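Skikanham Cardboard Box Notes
README for the April release

Hello, and thanks for taking the time to read this before opening the folders. I know most people skip straight to the data, and I do it myself more often than I should, but a few of the choices in here will make more sense if you have a cup of tea and spend a couple of minutes on this page first.

What's in here

The Skikanham set is a collection of written notes and measurements on ordinary cardboard boxes: how flat they sit, how the flaps behave after repeated folding, and how the corners hold up when a box is pushed, tipped or slid along a floor. There are 168 boxes in the list, and each has its own row in boxes.csv and its own short text file in the notes folder. The boxes are plain shipping stock, mostly brown, and a good many of them had already been through the post when they came to us. I was rather fond of those ones by the end.

How the boxes were chosen

We started out buying new boxes in bundles of 20, all from the same supplier, and it didn't take long to see that new boxes are terribly well behaved. Every crease is where it should be. So I asked the neighbours, the office downstairs and my very patient sister to save theirs, and the pile grew from there. Anything damp or badly torn went out to the recycling. Anything merely tired stayed in.

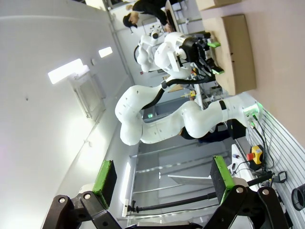

Flat boxes turned out to be the fiddly ones. A box standing open gives you an edge to work with, while a shallow one lying on the floor gives you very little, and the notes for those are longer as a result. If you only have time to read one part of the set, I'd suggest the files that start with "flat". They have the most detail on lifted edges, and also most of my grumbling.

The columns

box_id: a short code, matching the name of the notes file
length, width, height: in millimetres, taken with a steel rule along the outside
wall: single or double
history: new, posted once, or posted more than once
colour: brown, white or printed
centre_sag: how far the top dips in the middle, in millimetres
remarks: free text, spelling left as it was typed

Measurements were taken at the same bench, usually in the morning. The longest side we accepted was 500 mm, as anything bigger wouldn't fit on the shelf. Each box was left to sit for roughly 30 minutes after being unpacked before the rule came out.

Known problems

The printed boxes are under-represented, and I'm sorry about that. A few rows have no value for centre_sag where the top flaps had been cut away. The Wasilewska boxes were measured before we settled on outside dimensions, so they're kept in a separate file and shouldn't be merged with the rest without a bit of care.

Using and citing

Please use the notes for whatever you like, including teaching, and credit them as the Skikanham Cardboard Box Notes, Sosgate. Corrections are very welcome. Put the box_id in the subject line and I'll look it up on the shelf if we still have it.

Maintained by Ye-seo Gil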